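A little cupboard finds its corner at Tetedlow

Posted August 17, 2022

If you've popped into the reading corner at Tetedlow lately you'll have spotted a newcomer, and I'm a bit in love with it. It's a wooden cupboard in a lovely honey brown, with a pair of doors at the bottom and an open shelf on top, and it went straight onto the small-world play side of the room, where the old toy crate used to sit and get tripped over (mostly by me).

The cupboard came from Keskinen, the second-hand place behind the bus depot. Gareth Entwistle, who runs our Saturday sessions with me, saw it in their window back in February and rang me from the pavement. They wanted 50 pounds for it. He got them down to 30, and I've been hearing about it ever since!

We then spent far too long arguing over where it should go. Gareth fancied it by the window. I wanted it against the dark backdrop, with the cut-out letters behind, so that the wood would show up nicely and little ones could spot it from the door. I won, though I did have to give way on the rug, which has gone back upstairs for now. The pale floor looks better without it anyway.

What sold it to me was the top half. The sides are slatted, with thin spindles, and there's just enough room for a few books standing up. We've gone for pale spines to begin with. I know that's a silly way to choose books, but they do look sweet in there.
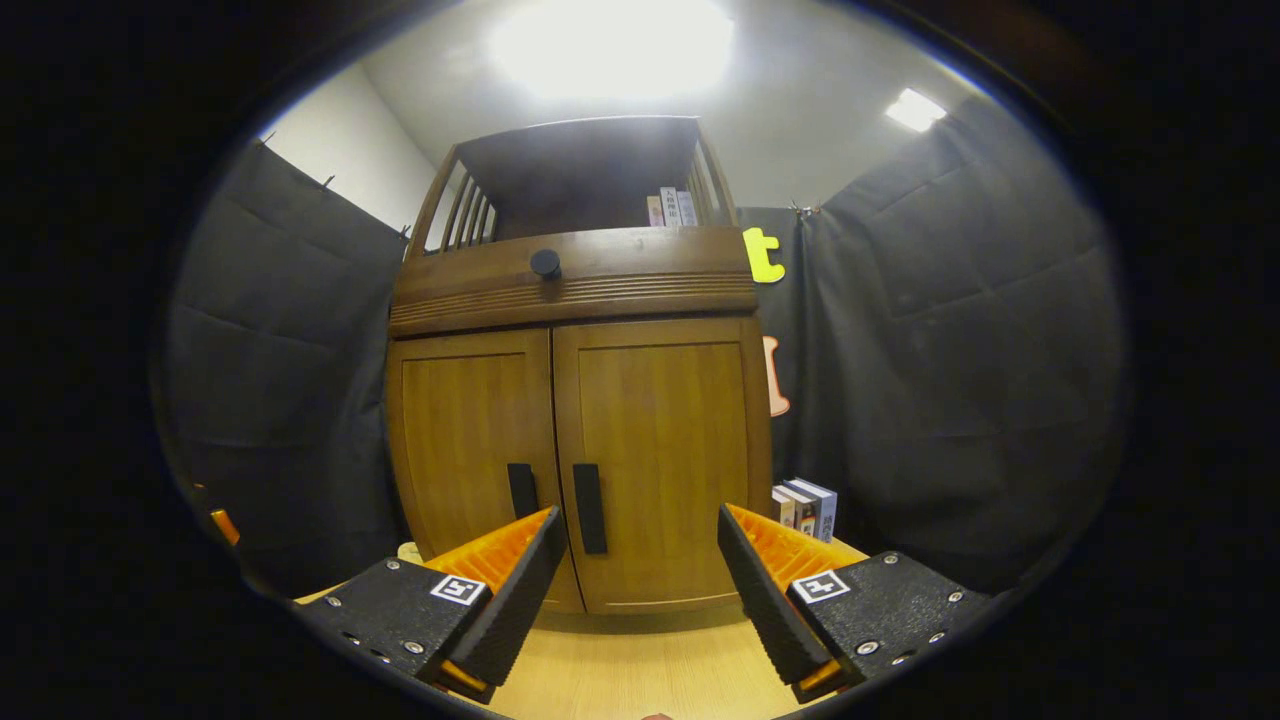
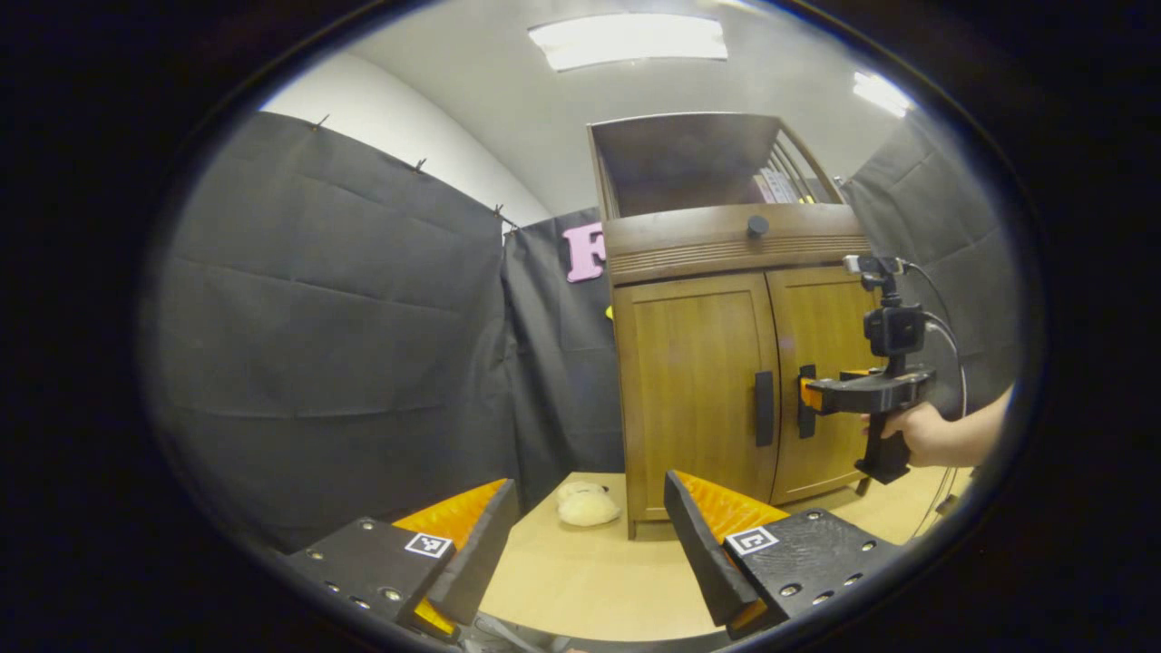 Gareth would like it known that the black handles are his favourite bit. He had a whole speech about handles at the last planning evening and how small hands manage a long bar much better than a knob, and I have to say the parents in the room were nodding along. One of them asked if he'd come and do her kitchen.

The next job is deciding what lives behind the doors. At the moment I'm leaning towards the soft toys, since they've been in bags in the hall since we lost the big shelves, and it would be good for children to be able to fetch one and put it back again without a grown-up having to dig. Gareth wants the wooden train. There isn't room for both, we've tried it with a tape measure, so I suspect we'll end up swapping them over every half-term.

The rest of the corner still needs a bit of money spending on it. Estari, the café next door, had a cake morning for us and raised more than 200 pounds, which will pay for two floor cushions and a decent lamp. Bevex are sorting out the paint for the back hall at cost, in a green that I picked and Gareth calls pea soup. He'll come round to it.

If you've any picture books going spare, we'd love them, especially board books for the under-threes, who are very hard on ours. We had 13 with chewed corners at the last count and two with no covers at all. Bring them to the front desk any morning and leave them in the blue tray. Please don't leave them on the step, as the last lot got rained on and I was drying out a hedgehog story on the radiator for a week.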